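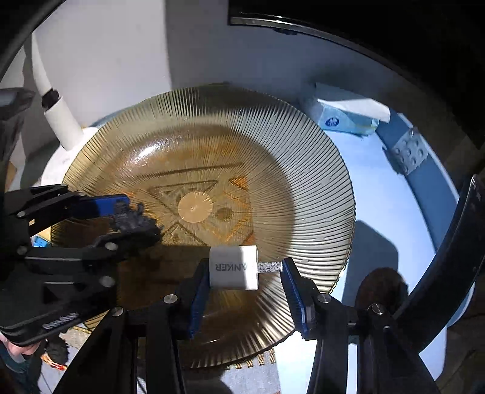 ## Hilo: vajilla de cristal ámbar, mi perdición de los domingos

**1/** Llevo todo febrero buscando platos de cristal de color por mercadillos y tengo que contarlo porque estoy ENGANCHADÍSIMA. El ámbar acanalado me puede. Según le da la luz, va del miel al marrón oscuro, y encima de un mantel con dibujo es una maravilla.

**2/** El mejor sitio hasta ahora: el rastro de Plulano. Hay que ir a las 8 de la mañana, con frío y con monedas. Conseguí 4 cuencos de postre por 18 euros — ¡y sin regatear!

**3/** Lo primero que hago en el puesto es pasar la yema del dedo por todo el borde. Los desconchones pequeños se notan antes de verse, sobre todo en los bordes ondulados.

**4/** Para quitar la cal: vinagre blanco y agua templada a partes iguales, un rato en remojo y cepillo de dientes viejo entre los surcos. Nada de estropajo, por favor.

**5/** Lavavajillas, nunca. Perdí 2 vasos preciosos así y todavía me duele.

**6/** En Cika (la tienda de segunda mano, la de la cuesta) tienen ahora una ensaladera enorme color humo. Fui el martes y seguía allí. Si alguien se la lleva, ¡que me mande foto!

**7/** Mañana sigo con el cristal verde, que da para otro hilo — y acepto chivatazos de mercadillos por el norte, que en primavera me escapo unos días.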